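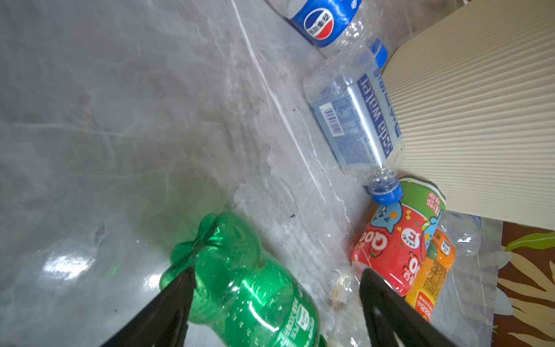 *Wrist camera, green bottle on its side, Pepsi and soda water bottles behind it.*

**Gripper slides off crushed bottles during remote demos**

I'm recording a litter sorting task by remote control. Cartons are fine. Of 63 bottle demos, 9 were drops, all on dented ones. The floor is polished and the bottle rolls when one finger touches first. Should I delete the drops?

**Drostside**

Keep them, but label them as failed so they stay out of the training set. Line up the wrist first, then close slowly so both fingers meet the bottle together. Go for the middle, away from the neck.

**Bruler**

Just get more demos. I did 300.

**Cormier**

More demos won't help if they're all rushed. Check your grip force too. I set mine to 52 on the slider and the dented ones stopped popping out. Yours may use a different scale.

**Mesitz**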